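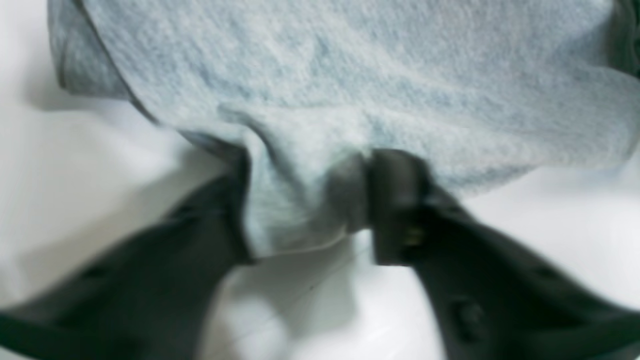
Frequently asked questions: subscriptions, back issues and grading

Last revised Oct 6, 2025

This page covers the Gosling comics counter, the pull list service and mail order. Questions about board games and trading cards are dealt with on their own pages.

PULL LISTS

What is a pull list?

A standing order. You give us the titles you want, and we set a copy of each new issue aside under your account number on the day it arrives. You pay when you collect or when we post. There is no charge for holding a list.

How many titles do I need to open one?

One ongoing series is enough. Limited series also count, but an account containing only limited series closes when the last of them ends, unless you add something else first.

When is the cut-off for changes?

Publishers close their final orders several weeks before an issue goes on sale. A title removed before that date is cancelled at no cost. A title removed afterwards has already been bought in your name and we ask you to take the copies on order. The cut-off for each issue is shown beside it in your account.

Does my list include variant covers?

No. The default is the standard cover, usually marked Cover A in the listings. To receive a variant, choose it for that issue, or set a rule on the series. Three rules are available:

Cover A only (default)
A named artist whenever that artist has a cover, otherwise Cover A
All open-order covers

Ratio variants are never included in a rule. See the next section.

A series has been renumbered. Will I still get it?

If the publisher carries on the same series under a new number, we carry the order across. If the series ends and a new volume begins with a new first issue, we treat it as a separate title and send you a message asking whether you want it. If you don't answer before the cut-off, it is not added.

Crossover issues are handled in the same way. A story that starts in one title and continues in another does not add the second title to your list. You can tick "follow crossovers" in your account settings, in which case we add only the chapters named in the publisher's own reading order.

Are annuals and specials included?

Annuals, yes. One-shots and specials, no, unless they carry the series title and its numbering.

How long do you hold uncollected issues?

Seven weeks from the on-sale date. After that we write to you, and if there is no reply within a further fortnight the copies go to the racks and the account is suspended. If you know you will be away, set a hold in your account before you leave. A hold extends the period and does not stop orders being placed.

VARIANTS AND RATIO COVERS

What does a ratio mean?

The number of ordinary copies a shop has to order to be allowed one copy of the variant. A 1:25 cover requires 25 ordinary copies. The ratio describes how shops qualify. It does not state a print run, and it should not be read as one, as publishers commonly print a surplus against damage.

How are ratio covers priced?

They are priced individually once they are in hand and inspected. We don't take deposits on them before arrival.

Who gets first refusal?

Account holders who have the series on their list, in the order in which their requests were logged. One copy per account.

What is an incentive that has no ratio?

Some covers are offered to shops that meet a target based on their orders for an earlier issue. We list these as "threshold" covers. If we meet the target we may order freely, and they are sold at cover price.

BACK ISSUES

What is in the back-issue stock?

The catalogue holds single issues, collected sets and a smaller number of magazines and annuals. Most of the single issues are from the last forty years. Older material is listed as it comes in and tends not to stay long.

How do I find a particular issue?

Search by series title and number. Where a series has had several volumes, the starting year is given in brackets after the title, and it is the starting year of the volume, which may be many years before the cover date of the issue. Searching for the cover date will not find it. If you know only the story, search the contents field, where we enter story titles for anthology issues and for issues with back-up features.

What is a box number?

The location of the item in our store. It appears on the listing so that counter staff can fetch it. Box 669, which you will see on a good many listings, is the intake box: items in it have been graded and priced but not yet filed. They are for sale, but please allow an extra working day.

Do you print or sell a want-list form?

The want list is in your account. It holds up to 400 entries. Each entry needs a series, a number and the lowest grade you will accept. When a matching copy is listed, you get a message, and the copy is reserved for 24 hours. Reservations are not extended.

What does "reader" mean in a listing?

A complete copy in low grade, sold for reading. Readers are not returned on grounds of condition unless pages are missing.

What does "second printing" mean for value?

It depends on the issue. Later printings generally sell for less than the first, but some had small runs and sell for more. Our listings state the printing whenever it can be identified from the indicia or the cover. If a listing gives no printing, it is a first.

GRADING

Which scale do you use?

The ten-point scale, in words and numbers, for anything priced above the basic band. Below that we use four words only: fine, very good, good and reader.

Do you grade the inside as well?

Yes. Every copy above the basic band is opened and the pages are counted. We check the staples, the centrefold, any coupons or stamps, and the colour of the paper. Copies below the basic band are checked for completeness only.

What are the usual faults?

Spine ticks: short creases that cross the spine, with or without a break in the colour.
Spine roll: the front cover no longer sits square over the back, from the comic having been folded back on itself.
Foxing: brown spots in the paper.
Staple rust, and the staining that spreads from it.
Subscription crease: a vertical fold down the middle, from posting.
Blunted corners.

Any of these is noted in the listing if it affects the grade.

Can you press or clean a comic for me?

We do not offer pressing. Cleaning is limited to dry removal of surface dirt on our own stock, and it is declared in the listing. Colour touch, trimming, glue and replaced staples are treated as restoration and are also declared. If you find undeclared restoration on a comic bought from us, we refund it in full whenever you bought it.

Do you send comics away to be graded and sealed?

Yes, in batches. The current batch closes in December. The fee depends on the age and declared value of the comic, and is quoted before you commit. Turnaround is set by the grading company and we can't shorten it.

STORAGE AND SUPPLIES

What size of bag do I need?

Measure the comic. Width is what matters, as heights vary very little. "Current" fits most issues from the 1990s onwards. "Silver" is wider and fits most issues from the late 1950s to the 1980s. "Golden" is wider again. Annuals and squarebound specials may need the next size up on account of the spine.

Which brands do you stock?

Usis bags and boards, and Flidamix boxes. Usis bags come in polypropylene or polyester film. Polypropylene is cheaper and should be changed every few years. Polyester film is stiffer, clearer and does not need changing unless it is damaged. Bags are sold in packs, and the largest trade carton holds 1000.

Which way round does the board go?

Coated side against the comic. Only one side of a standard board is buffered. Full-backs are buffered throughout and can go in either way round.

How should the boxes be kept?

Upright, off the floor, away from outside walls and out of sunlight. Fill the box so that the comics stand without leaning but can still be lifted out without force. A half-full box should be packed out with spare boards or a divider block. Don't stack short boxes more than three high, and don't stack long boxes more than two.

DIGITAL EDITIONS

Does a print issue come with a digital copy?

Only if the publisher includes a code. Codes are printed inside and are under a sticker or a scratch panel. We can't check whether a code on a back issue is still good, and back issues are sold on the basis that it is not.

Can I read my account titles on Wukus?

Wukus is a separate reading service. You may link the two accounts so that issues you have collected from us are marked as read in your Wukus library. Linking does not give you access to the issues themselves. To unlink, use the Wukus settings page; it can't be done from our side.

POSTAGE AND RETURNS

How are comics packed?

Bagged and boarded, between two sheets of stiff card, in a rigid mailer. Orders of nearly 400 grams or more go in a box. Comics are taped to the card by the bag flap only.

How often do you post pull lists?

Weekly, fortnightly or monthly, as set in your account. Postage is charged on each parcel, so a monthly parcel costs less overall. The uncollected period does not apply to posted accounts.

Can I return a new issue?

If it is damaged or misprinted, within 14 days of receipt. Send a photograph of the fault first. We replace the copy if we have one and refund it if we don't. Minor spine ticks on new issues are normal and are not treated as damage. If you need copies of a particular standard, ask for them at the counter, where you can choose from the rack.

Can I return a back issue?

Yes, within 14 days, if you disagree with the grade. It must come back in the bag it was sent in with the seal strip unbroken or, if you have opened it, with the strip enclosed. Sealed graded comics are returnable only if the case has arrived cracked.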